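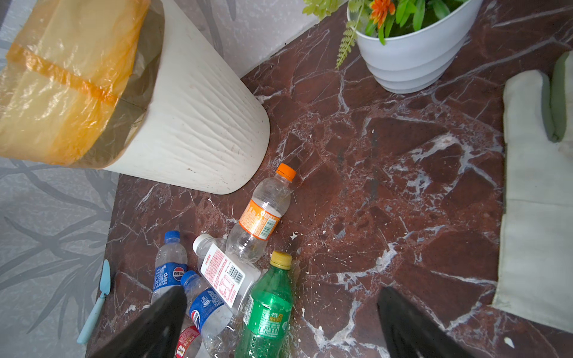

The Kustden bin with its liner on, and six bottles still to go.

Kustden Ribbed Bin: A Trash Can With Ambitions
By Kanini Owino
February
Print this page | E-mail to a friend

I have now owned the Kustden for 4 months, long enough to have opinions about a trash can, a sentence I'd have found worrying in my twenties.

It's round, it's white, it's plastic, and the outside is ribbed with a sort of wood-grain effect. Kustden must think we want our garbage to live in something resembling a painted fence. Against leafy gray wallpaper it looks surprisingly decent. My sister Rehema, who is hard to please, called it "not the worst thing in here," and there was a potted plant in the running.

The ribs do hide scuffs. They also hold dust, and you'll be going around them with an old toothbrush if you're that sort of person. I did it once.

There is no lid and no pedal. You fold the bag over the rim and trust it. I've been using the yellow see-through liners from Ulter, sold in a roll of 122, and they fit with enough left over to make a proper cuff. The cuff wrinkles, and the orange-yellow against white is a bit traffic cone, but mine hasn't slid down into the bin yet.
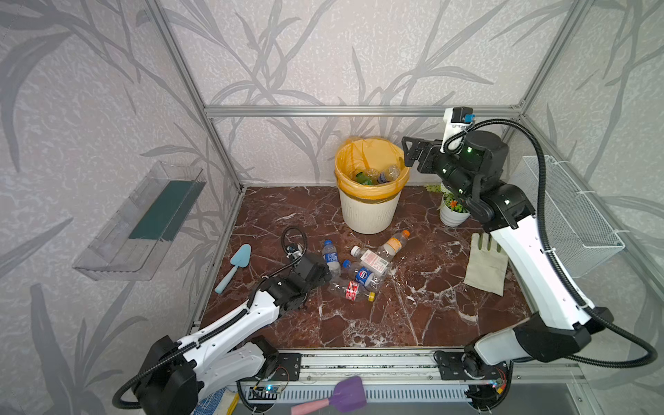 Empty bottles are where the thing earns its keep or doesn't. They're light, they take up a ridiculous amount of room, and they lie every which way once they're in. With the caps left on, they sit near the top of the bag and look full long before they weigh anything. Crush them first. The wide opening is forgiving if your aim is bad, and mine is.

I compared it with the Mendes my neighbor Mizanur Liyanage swears by. His has a swing lid that hits every bottle on the way in and sends about half of them back. I'd sooner look at my trash than argue with it.

Would I buy it again? Probably, in a size up. Four stars, one taken off for the toothbrush.

Contact us | Copyright Kosalex Home Reviews | Back to top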